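September 24, 2018

**Willemia library opens its doors a little longer**

Good news for anyone who has ever come puffing up the steps of the Willemia town library just as the lights were going off – starting this week, the building will stay open until 8 in the evening, and the reading room upstairs is back in use after a long, dusty summer of repairs.

The work began in July, when the old roof over the reading room finally let in more rain than the buckets could handle. Everything up there had to be carried down and stored in the hall on Arain Street, and regular visitors made do with a few chairs squeezed in beside the front desk (and were very good-natured about it, we should add).

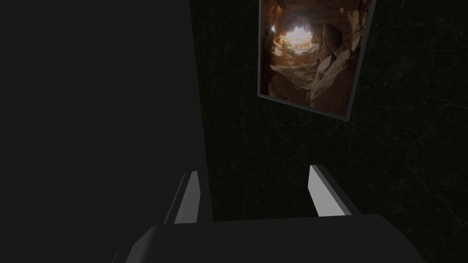 Head librarian Liên Vũ told us the later hours were something readers had been asking for over and over, especially parents and people who work out at Mastier and can't get back to town before supper. "They'd drop their books in the slot and wave at us through the glass," she said. "I'm so glad they can come in and sit down for a while."

The reading room now has 27 seats, new lamps along the north wall, and a proper shelf for local history, including the bound copies of the old Rerkinar newsletter that so many of you have asked after.

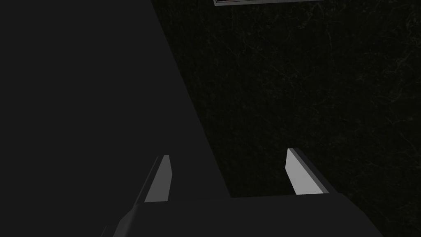
Story time for the little ones moves upstairs as well, and will run twice a month to begin with. There is room for 20 children at each session, so please put your name down at the desk or give the library a call ahead of time. Grandparents are very welcome too!

Library cards are still free for everyone living in the town, and any books borrowed before the repairs can be brought back without a fine through the end of the year.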